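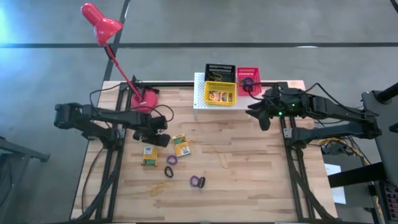 Notebook, sorting table, June. Sunday, started 9:40.

Today I am alone until lunch, so I use the quiet to write down the rules for this table properly. Until now they lived half on the whiteboard and half in the head of Nazma Howlader, and when she is at the other site we all do it a little differently. I noticed this last week when I compared my episodes with the older ones. The task has the same name, but it is not the same task.

The task is short to say. Bands and small packages lie on the wood, three mesh baskets stand on or just behind the white platform at the back, each thing goes in its basket. Everything below is about how we set it up, how we drive the arms and how we label it after.

1. Before power

Walk around the table one full time. I know it feels silly when you did it an hour ago. Look at the clamps on both rails, at the arm bases, and at the cables where they loop over the right arm. The loop must have enough slack that the arm can reach to the far left of its zone without pulling. If you can't judge by eye, move the arm by hand with the motors off and watch the loop, not the gripper.

The lamp stays in the back-left corner with its head turned out over the floor. Its cord goes across the wood near the left arm, and I am not happy with this. It is written in our own sheet that no mains cable crosses the reach of an arm. I will ask for a longer cord so it can go down behind the table. Until this is done: left arm stays out of the back-left quarter, and the soft limit for this is set in the config called Taipe. Check that Taipe is loaded and not the old Vornside one. Vornside has no limit there at all.

Stop button: press it once, on purpose, before the first episode of the day. Release, re-enable, look if both arms come back holding their position. Write "stop ok" and your initials. An empty line in the log means it was not tested, we don't assume.

2. Laying out the items

Scatter means scatter. I found a long run of episodes where the bands were in nearly the same places every time, I think because the operator put them back from the baskets with the same hand movement. The policy then learns the places. Drop the items from a low height, then move only what has fallen outside of the tape zone or under an arm base.

Colours should be mixed. Please do not remove the thin yellow bands because they are annoying. They are hard to see on this wood, I agree, and the grain goes in the same tone, but this is exactly why they are in the set. If one is so flat that you can't find it on the screen, it still stays. Mark the episode "low contrast" and go on.

Tangles: leave them if they happened by themselves. Don't make them. If two bands are twisted together, the pair counts as one item and goes in one basket together. This was discussed with Nazma and she agreed, so the old comment in the log (separate first, then sort) is no longer valid.

Packages may lie at any angle, also leaning on each other, but not standing up. Label side is free.

Baskets are not to be moved between episodes. If one gets pushed, put it back and write it down. If a basket is more than half full, empty it, or the bands start to hang over the rim and the gripper catches them on the way out.

3. Driving

Both hands on the controllers before you enable. Nobody else's hand over the table when the arms are enabled, also not "just quickly" to pick up a fallen band. A fallen band stays on the floor till the episode ends.

Only one gripper over the platform at one time. The other waits on its side, fingers open, and above the wood by a hand's width. I broke this rule myself on Friday's batch and the two forearms touched. There was no damage that I could find, but I checked the joint offsets after and spent the rest of the afternoon on it.

Speed cap is 100 on the slider for normal work. The slider goes up to 300 and I don't know why we still have it open. Proposal to Nazma: lock it. For the first episode after any change on the hardware, use half.

If you miss a grasp, try again from a proper height. Do not scrape along the wood. The fingertips get worn on one edge and then the thin bands slip out, and we had to replace one pair already for this.

After 2 missed tries on the same item, leave it, take another and come back later. If it still fails, end the episode and label it as it is. I prefer an episode with an honest "fail" over one where somebody poked the band for three minutes.

4. Labels

Success = every item in the right basket and both grippers back on their own side. A band hanging on the rim is a fail, also when it hangs to the inside. I know that some of you counted this as success before. When I have time I will go through the old ones; the log stands at 3934 episodes this morning and I will not manage them all by hand, so I'll ask if the Dimik script can pick out those with the rim comment.

Comment field is for facts. "Right gripper slow to open" is good. "Bad day" is not helpful to the person who reads this in winter.

5. Things I want to change or ask

– Cord of the lamp, see above.
– Fluretti quoted us for a matte mat to cover the wood. I am against it for now. If we change the background in the middle of the collection, it must be a separate set with its own name.
– The glare on the floor comes in from the left behind the table. It changes during the day. I propose that we write the time of day in each episode header, and that we do not close the blinds for one operator and leave them open for the next.
– Who may change the soft limits? At present anyone who has the password. I would say two people, and the change is written here first.

11:15. Read everything again and corrected two places. Next I load Taipe, test the stop, and do a short run at half speed by following these rules word by word, to see which ones are unpleasant in practice.

12:30. Rule for dropping items is too vague, "low height" must be said better. Measured a few tries and a forearm's length is too high, the bands jump outside of the tape zone. One hand's length seems fine. Stop ok. Nazma, please write your remarks under here in a different pen.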